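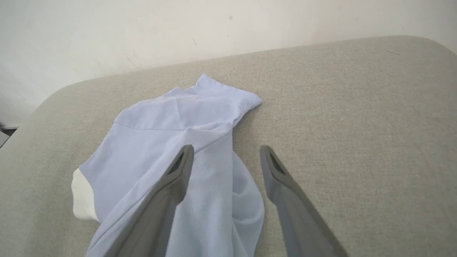
*Pale lavender-blue garment waiting to be folded, Mevstead open day.*

2018-10-08

The flyer for the Mevstead open day promised I would "never dread a laundry pile again." I have dreaded laundry for most of my adult life, so I paid the 2 dollars for parking and went in.

Mevstead teaches folding and clothes storage out of a former carpet showroom in Rarneck. The open day has three parts: a talk, a folding session and a shop. The shop is the largest.

Fatima Dlamini gave the talk. She is good at it, quick and dry, and she folded a dress shirt while answering a question about moths. According to her, a household of four handles 2,746 pieces of clothing a year. I asked where the number came from and was told it was in the course book. The course book is $70.

The folding session was better, mainly for the clothes. Plenty of these demonstrations stick to thick cotton T-shirts, which a child could fold. The garment in the photo is a harder case: thin, a little sheer, with a ribbed section in the middle of much smoother cloth. There is a stitched band that could be a collar or a hem, and with the whole thing in a heap I couldn't tell you which. Something bright white was tucked in at the side, maybe a lining or a cuff, maybe another piece altogether.

The Mevstead rule is "find a seam and start there." Fine, there was a seam in plain view. But a seam tells you very little until you know which part of the garment it belongs to, and the class sheet skips that step. Zinash Abera, who was running our table, admitted she ignores the sheet with thin fabrics and looks for the shoulders first. I learned more from that remark than from the talk.

I also have my doubts about practicing on upholstery. Light cloth drags on it and creases again as you smooth it. At home I use the kitchen table.

The full course runs at the Nastovard branch and costs $124, book not included. The September group is said to have filled up. I took a price list and the free sachet of cedar chips, and I still have a basket of shirts to do tonight.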